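Notes from the can season

A blog about going back to school, mostly

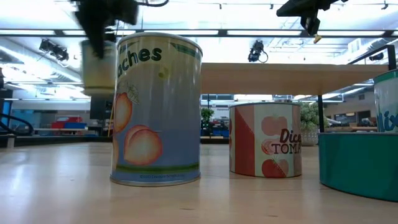 What does a robotics club do with canned food?
We pick it up and put it somewhere else, over and over, until the arm can do it without one of us standing by to catch anything.

I joined the club in January, one semester into a two-year automation program at Sillbridge. I was older than most of the other members and I had never programmed anything that moved. I had spent years in a warehouse office before that, filling in spreadsheets on what came in and what went out. I thought the club would be building little wheeled robots, but they had dropped those the year before and gone over to arms.

The competition we enter is called the Lalley Shelf Challenge. It is small and regional, and the rules fit on 4 pages. A team gets a set of grocery items it has to sort and shelve within a time limit, and the items are announced ahead of time by type but not by brand. You know there will be canned fruit, canned vegetables, something boxed and something soft. You don't know how tall the fruit can will be. The maximum score is 900 points. Last year our club got a score that people still don't like to bring up, and most of the points were lost on cans.

I had assumed cans would be the easy part. They are rigid, they stand up by themselves and they don't change shape when you squeeze them. All of that is true and it helps. The trouble is mostly in three places, and since I spent the semester on them I'll write them down before I forget.

The first is height. A tall can and a short wide can need different approaches, and if the program has one fixed grasp height it will take one of them well and the other badly. Peaches come tall in our set and diced tomatoes come short and wide. If you grab a tall can too low, the top swings when the arm speeds up. If you come down too far on a short one, the fingers hit the table. Our first fix was a table of known heights, one per can, which worked fine and was useless for the competition, where the cans are different. The second fix was to estimate the height from the camera view and set the grasp as a fraction of that. We are still using the second one.

The second is shine. The metal rims reflect the ceiling lights, and so does the tabletop. Depth readings near a rim come back with holes in them, or with points that float a little way off where the can is. For a couple of weeks I thought I had a bug in my code. I went through it line by line in the evenings and found two other bugs, which I fixed, and the problem stayed exactly the same. Then someone turned off one row of lights to rest their eyes and my errors dropped. We now throw out the readings closest to the rim and fit a cylinder to what is left on the side of the can. It is a plain method and you can find it in any textbook on the subject, but I got there by the long road.

The third is neighbors. One can on an empty table is simple. Put a second can next to it and the fingers need room to open. Put a third behind and the arm may need to choose an order. Most of my semester went into order. The rule I ended up with is to take the can with the most open space on both sides, look again, and repeat. It does not plan ahead. A better program would see that moving the tomatoes first makes the peaches easier later, and mine only finds out once it has done it. It is slow, but it rarely knocks things over, and in this competition a can on its side costs more than a few seconds do.

How a session goes

We meet in the evening, usually from 6:30 until the building closes. The first part is always setup. Somebody checks the emergency stop by pressing it, which is a rule I agree with. Somebody checks that the cameras are where the software believes they are. If a camera has been nudged even a little, everything the arm does will be off by the same amount in the same direction, which at least makes it easy to recognize.

Then we put out cans. There is a written list of layouts, and we go down it in order. Early in the semester we just set things down wherever we liked, and it turned out people have habits. Everybody left nice even gaps. Everybody turned the labels to the front, the way you would in your own kitchen. The program got quite good at evenly spaced cans with the labels facing front. The list was made by a short script that picks spots at random, and some of what it picks is ugly, with two cans nearly touching and nothing on the other half of the table. Those are the ones worth running.

We log each attempt with the layout number, which can was picked, whether it was picked, whether it was placed, and a comment. I took over the log because of my old job. The comments were a mess at first. One person wrote "bad" and another wrote a full paragraph. I made a short set of codes: slipped, bumped neighbor, missed, placed crooked, stopped by hand. People grumbled for a week and then used them. It's the most useful thing I've done for the club, and it has no robotics in it at all.

The numbers

Before the spring break we ran a full practice set. Out of 71 picks, 49 went all the way through, meaning the can was gripped, lifted, carried and set down standing. That is not a competition score, but it was better than where we had been. When I sorted the failures by code, the biggest group was "bumped neighbor," which surprised a few of us. We had been arguing over grip strength for most of the meeting before that. Grip strength barely showed up.

So the next stretch of work went into the approach. The arm used to come in on a slant, straight from wherever it had been. Now it stops above the can, lines up, and comes down vertically. I'd like to report a big number after that change, but we haven't run the full set again. The shorter runs look better. I'll post the result when there is one, whichever way it goes.

The Hegedűs question

There is an older way of doing things in the club that everybody calls the Hegedűs method, after the name on the first page of the binder it came from. The binder has been in the cabinet longer than any current member has been in the program. The method is to teach the arm by hand, point by point, writing down each position, and then play the positions back. It's very reliable if nothing moves. A few members think we should still use it for the shelf side of the task, where the shelf position is fixed and given in the rules, and only use the camera for picking up.

I was against this for a while because it felt like going backward. I have changed my mind. The shelf doesn't move. There is no reason to look for something when you have been told where it is. We taught the shelf positions by hand over two evenings and the placing side has hardly needed attention since then – all the trouble now is in the picking, where it belongs.

What I'd tell someone starting

Learn to read a coordinate frame before anything else. A lot of my early mistakes were a correct number in the wrong frame. Draw the axes on paper and keep the paper next to you. I still do.

Move slowly the first time you run anything. There is a speed setting, and it goes down a long way. I have run a program at full speed on the first try once. The can of soup was dented and so was my confidence, and the soup was the cheaper of the two.

Use full cans. Another team I talked to online practiced with empties, to be safe, and then had to redo everything when the real weights came in. A full can swings more, and stopping it takes longer. If your gripper can't hold a full one you want to find out in practice.

Keep the labels on. We had a discussion over whether plain cans would be simpler for the camera. They might be, but the competition uses groceries from a store, and groceries have pictures of fruit all over them. The printing also helps when you're going back through recordings and need to know which can was which.

And write down what you changed. We lost most of an evening in March to a setting that somebody had adjusted and forgotten. It was me.

Still to do

Boxes are in decent shape. The soft item is not. Our category this year is a bag of rice or beans, and the arm treats it like a small, unreliable pillow. A classmate from the Henitz side of the program, where they work on packaging, has offered to lend us some finger pads with a softer surface, so we may try those on the bag and leave the current ones for cans. Changing pads in the middle of a run isn't allowed, though, so we'd have to pick one set for everything. I don't know yet which way that will go.

There is also the time limit. Looking again after every pick is safe but slow, and on a full table we run out of time with items left over. I have an idea for looking again only when the arm has touched something or the fit comes back poor. It's written on a sticky note on my monitor at home and so far that is as far as it has gotten.

Next post will probably be on the rice bag. If you're on a team that has solved bags, the comments are open and I would like to hear how you did it, including what pads you use and how fast you lift.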